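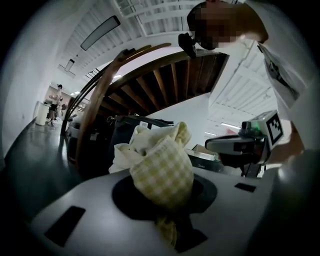

Print this entry | E-mail this entry

Friday, a little past midnight

Home from the Haldane and too wound up to sleep, so you get me rambling in my bathrobe. They ran the restored print of Nomance tonight, the long version, with the whole ferry sequence put back (16 minutes of it!) and I sat there with my popcorn going stale in my lap, perfectly happy.

I've only ever known the short cut, the one that used to turn up on television on Sunday afternoons, and I always took it for a comedy with a sad ending stuck on. With the ferry back in, the sadness starts much earlier. She already knows he isn't getting off at the other side, and so all that silly business with the hats plays differently. I laughed anyway. So did the woman behind me, a beat after everybody else, every single time.

The Haldane has 933 seats if you count the balcony, which is closed, and I'd guess we filled more than 40 of them. It's February and the heat was only working on the left, so we all sat on the left, like a boat about to tip over. I wish more people had come. The Stemen across town had a line out the door for the new Prosano picture, and I'll go see that too, probably next week, and probably enjoy it, though the last one had about an hour of helicopters in it.

What I keep going back to is the music. There's hardly any on the ferry, just the engine, and then that little piano tune comes in once they've docked and I was a goner. Must look for the record.

Bed now. I left my good gloves under the seat, I think.

Comments (3)

marshlight: The hats! I cried at the hats.

ted_in_row_f: Balcony's been shut since I was in high school. Call about the gloves, they keep a box.

oldprints: The piano tune is on the B side.

Search this diary Enter keywords Go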